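The Wire That Pulled Back

A routine wiring trial at Purkolen ended with a stopped arm, a torn cable and a bruised wrist. The fault took weeks to find.

By Marta Panasiuk

The first sign was a sound. Tahmineh Daneshvar, a test engineer at Purkolen, heard a click from the station behind her and turned to see an arm leaning hard against a wire that would not move. She reached for the stop button. Before she got to it the wire came free, the arm jumped sideways, and the gripper hit the wrist of the technician standing next to the table.

The technician, Begoña Herrero, had a bruise and went home early. She was back the next morning. The arm stayed switched off for most of June.

Purkolen builds control cabinets for pumps and small conveyors. A cabinet is full of thin wires, and each one has to be pushed into a slotted plastic channel, called a raceway, so that it comes out at the right gap. People do this quickly and by feel. The company wanted to know whether a robot could take over the dull part of it, and it set up a row of test stations using control software from a supplier named Drurovel.

The work had gone fairly well up to then. On short, straight runs the arm placed 79 percent of the wires without help. Most failures were mild. The wire slipped out of the fingers, or it bent over the top of a slat and stayed there, and the operator cleared it and started the next run.

This failure was different, and the log made it look like nothing had happened. The force reading stayed under its limit the whole time. According to the software, the arm had never pulled hard enough to trigger a stop.

What the log missed

Firouzeh Azimi, who runs safety reviews for the company, was handed the case. Her first guess was a bad sensor. The team swapped it and ran the same move again with a spring scale tied to the wire and everyone standing back. The scale and the sensor disagreed by nearly 50 newtons.

They swapped the sensor a second time and got the same result. "I was annoyed by then," Azimi says. "We had spent two weeks replacing a part that worked."

The answer was in the arm's own cable. The cable ran in a loop over the gripper, held by a clip. At some point the clip had been moved a short distance up the arm, and the loop had become too tight. When the wrist turned past a certain angle, the loop pulled on the gripper in the opposite direction from the wire. The two forces partly canceled out. The sensor sat between them and reported the difference.

There was a second problem. The software zeroed the sensor at the start of every run, wherever the wrist happened to be. If the loop was already tight, that pull was counted as zero. Drurovel's manual says to zero the sensor in a neutral pose, but the instruction is in an appendix, and Purkolen's setup script had skipped it.

Neither mistake would have hurt anyone alone, Azimi believes. A tight loop with a proper zero would have shown up as a strange reading on the first day.

Who moved the clip is not known. The change was never written down. Herrero says she moved clips all the time, as did others on the floor, usually to keep a cable out of a camera's view. "It was like moving a lamp," she says.

Changes on the floor

Purkolen went back through 2000 logged runs and found 40 with the same pattern: a flat force reading while the wrist was turning. In each of those the wire gave way gently, or the operator had ended the run for some other reason.

The new rules are short. The sensor is zeroed in one fixed pose, and the run will not start until that is done. Cable clips have paint marks, and moving one means a new check with the spring scale. Hands stay off the table while the arm has power. Drurovel has moved its instruction to the first page of the setup guide and added a warning on screen.

The arm now also stops when the wrist falls behind its planned position by more than a small amount, whatever the force sensor says. Daneshvar asked for that one. It causes false stops, several on a bad day, and some operators dislike it.

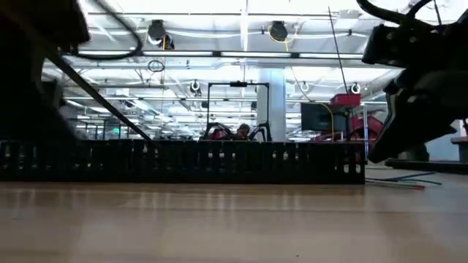 Still open

Longer wires remain a problem. They snag on the slats, and a snag looks a lot like a normal push until the wire runs out of slack. The team is trying a slower approach with a small sideways wiggle, which helps with stiff wire and does little for the soft kind.

Herrero has returned to the wiring trial and trains new operators on it. She begins with the spring scale. Each trainee pulls on it by hand until it reaches the force the arm was using that day, then holds it there for a few seconds.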